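Gear bench, 14/06/2024

Right, writing this up before I forget half of it. The student build is down to the last job on the list, the gear task: three spur gears, one base plate with three pegs, and the arms have to put the gears on the pegs without me reaching in. Darius Crăciun wrote the marking sheet and he is strict about the reaching in (one poke with a finger and the run scores nothing, I asked twice).

Most of the morning went on the start positions. In February we always put the gears down in the same spots and the policy got lazy, so now I shuffle them before each run and turn the plate a bit as well. Darius wants 50 good runs from us by hand before we train again. We have 20. My wrists are not looking forward to the rest!

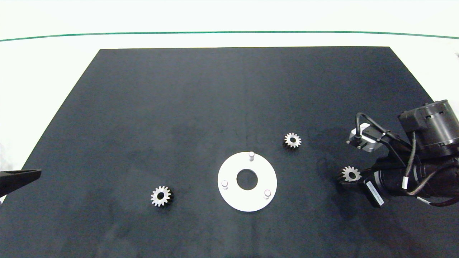 The thing I keep getting wrong is the approach. If I come in from high up I lose sight of where the bore is, and then I'm wiggling the gear on top of the peg like someone trying a key in the wrong door. Coming in lower and slower is better, but then the wrist gets close to the pegs I haven't used yet and I get nervous and back off. Simões says to pick the far peg first and work towards yourself. Tried it for 4 runs, liked it for three of them. Will try it properly next time with the timer off.

Grip force: left it at 74 on the slider. Anything higher and the fingertips seem to roll the gear a little as they close, so it comes up crooked and you're stuck with it crooked all the way to the plate. I did try putting it down and picking it up again, but Darius counts that as a second attempt, so it's usually quicker to bin the run and start over.

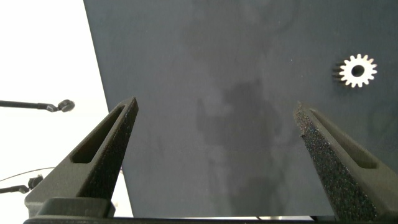 Wrist views next. I went back through them with Jenen after lunch and we both think the exposure is set for the bright bit of the table and not for the bit we care about, or maybe it's the other way round, we argued for ages. Either way the teeth are fine and it's the background that blows out. Jenen wants to lock the exposure on both wrists and leave it alone. I'd like to do a few runs each way first and compare, mostly so we don't have to throw out the 20 we've got. To do: ask Pesside lab what they fixed theirs at, they had the same cameras last term.

Also the naming of the runs is a mess (my fault, sorry). Anything called "gear_new" is old. Anything called "gear_new2" is from today.

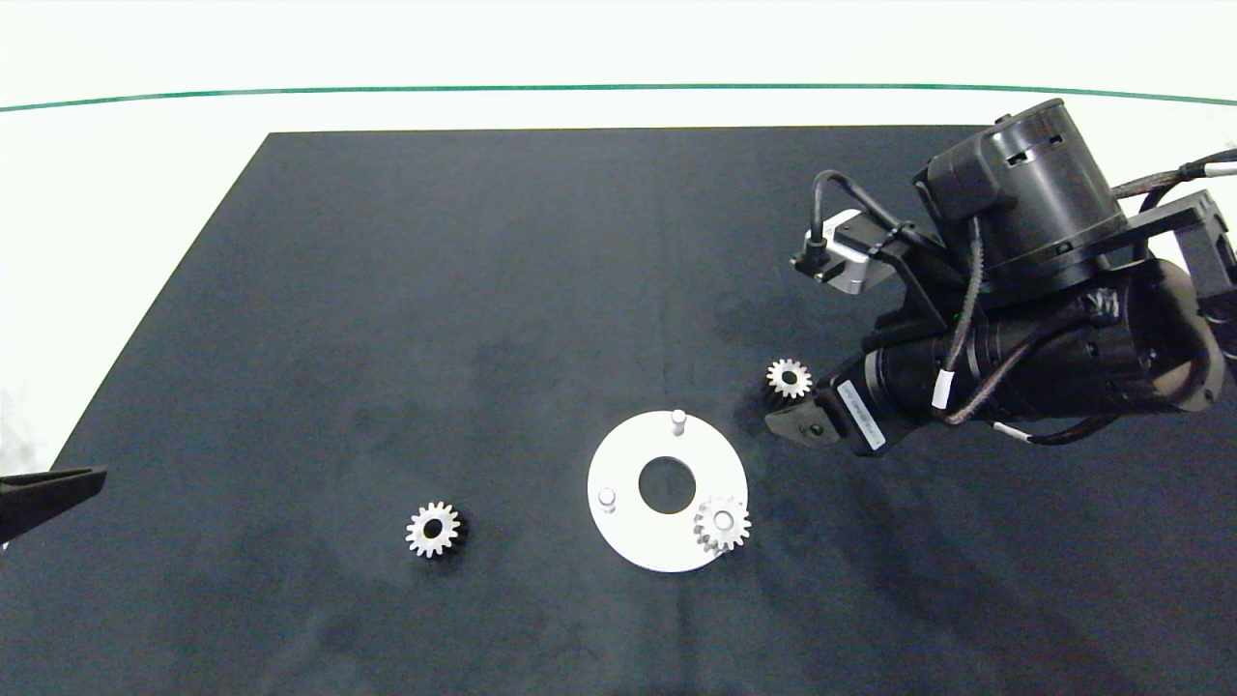 Scoring came up again over tea. The Grurkia rules give you points per gear seated, and Darius's sheet only has a box for finished or not finished, so a run that gets two on and drops the last one looks the same as a run that never got going. I don't think that's fair on the policy or on us! Take a moment like the one with a gear over the lower right peg, another up at the gripper and the third still lying on the mat: on our sheet that's a blank, and I'd want a note of how far along it was. I've pencilled in an extra column, gears on pegs, nought to three. Darius said he'd think about it, so I'm filling it in anyway.

For next session: tighten up the file names, do the exposure comparison with Jenen, more runs starting from the far peg. And somebody please put the spare fingertips back in the drawer, I spent ages looking for them and they were in the mug.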